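News > Company announcements > Product updates

Clavden ends cloud storage of voice commands on all Allville home hubs

Software update in April moves speech recognition to the device; old recordings will be erased from the servers

Clavden, the maker of the Allville family of home hubs, announces today that it will stop storing customers' voice commands on its servers. From April, a free software update will let every Allville hub recognize the common household commands by itself, without sending the sound of the voice outside the home. The recordings which were collected before the update will be erased, and customers do not need to ask for it.

The change concerns the Allville 2, the Allville Wall and the small Allville Bedside. The first generation of the hub, which was discontinued, has not enough memory for the new speech software. Owners of this model will receive a different update, which keeps the cloud recognition but deletes each recording as soon as the command has been answered.

"When we started with voice control, the device on the shelf was too weak to understand a sentence, so the sentence had to travel," says Marit Bakke, Chief Executive of Clavden. "We have now a processor in the hub that can do this work in the kitchen or in the hallway where the person is standing. Then we see no good argument to keep the recordings, and we have decided to stop with it completely for the hubs that can manage."

What changes for the customer

After the update, the hub will understand 3,000 commands and variations of commands in local mode. They cover lighting, heating, blinds, timers, alarms, shopping lists and the playing of music from a phone or a computer on the same network. Requests that by their nature need information from the internet, such as the weather forecast or the opening hours of a shop, will be turned to text inside the hub, and only the text will be sent. The text is not connected with the name or the e-mail address of the customer, and it is deleted after 12 hours.

The page "Voice history" in the Allville app will disappear. In its place comes a page called "What left my home", where the customer can read each text request that was sent out by the hub and the time of it. This list is kept in the hub only. It can be cleared with one button, or it can be set to clear itself every night.

The wake word is not changed. The light ring will still turn blue when the hub is listening, and it will turn white when a text request is being sent out. The physical switch that disconnects the microphone stays where it is, on the back side of the Allville 2 and on the lower edge of the Wall model.
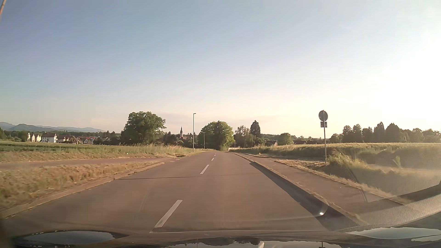
Smart Home

The new speech software has the name Caldeira and was developed by Clavden's own engineers together with the language technology company Ekmont. It is made to run in a small memory and to tolerate background noise, for example a range hood or a television. Caldeira supports seven languages at launch. Canadian French and Canadian English are both included, and the customer may use 2 languages in the same household without changing any setting between them.

"The difficult part was the short commands," says Åsmund Strand, Head of Speech Engineering at Clavden. "A long sentence gives the software many clues. A person who only says 'warmer' while the dishwasher is on gives it almost nothing. We have spent a large part of the project on one-word and two-word commands, and we have tested them in ordinary homes with children, dogs and open windows. There are still accents where we are not satisfied, and these we will continue to improve in the later updates."

Strand adds that the response will be quicker for most of the commands, as the hub does not wait for an answer from a server. Lights and blinds which are connected by the hub's own radio will also continue to obey voice commands during an internet outage. This was not possible before. Devices that depend on the cloud service of another manufacturer will still need the internet connection.

Deletion of earlier recordings

Clavden will begin to erase the stored recordings when the update is released, and the work will be finished in 7 weeks. It covers the recordings in daily use and also the backup copies. Customers who would like to keep their own recordings can download them from the app before the update is installed. After the installation the download will no longer be offered, so the app will show a reminder on the first screen.

A limited set of recordings was given by customers who had joined the voluntary improvement program. These will be erased together with the others. The program is closed for new members from today. In future, Clavden will improve Caldeira with speech from paid participants, who read or speak the sentences for this purpose under a written agreement.

"Some customers have asked us if they must pay for this in some way, with a subscription or with fewer functions," says Bakke. "There is no subscription. Two functions will be removed and we want to be open about it. The hub will not any more recognize who in the family is speaking, and it will not be possible to listen to old commands. We know that the first one has been used for personal calendars, and we are working to bring it back in a form where the voice profile stays in the hub."

Until then, personal calendars can be opened with the name of the person in the command, for example "calendar for Mom". A four-digit code, spoken or typed in the app, can be added for those who would like to keep their calendar private from the rest of the household.

How to receive the update

The update is installed automatically during the night when the hub is connected to power and to the home network. It will be sent out in groups, first to the Allville 2, then to the Wall and last to the Bedside. Customers who have turned off automatic updates can start it by themselves under Settings, Hub, Software. The installation takes longer than a normal update, and the hub should not be unplugged while the light ring is yellow. Routines, room names and paired devices are kept.

Retailers can sell the hubs they have in stock without any changes. A hub that is taken out of the box after the release will ask for the update during the first set-up. New packaging with a revised privacy label will reach the stores later in the year, and the colour of the box will be changed from grey to light green in order that the customer can tell them apart.

Developers who make accessories for Allville hubs will find updated documentation in the partner portal. The earlier interface for voice data will be closed at the same time as the update is released. Accessories that only receive commands, such as lamps, plugs and thermostats, are not affected - they need no new certification.

About Clavden

Clavden designs and sells hubs, sensors and software for the connected home. The products are sold under the name Allville through electronics stores, electricians and the company's own online store.

Media contact

Questions from the press can be sent through the contact form in the newsroom. Marit Bakke and Åsmund Strand are available for interviews in English and Norwegian. Product pictures of the Allville 2, Wall and Bedside can be ordered by the same form.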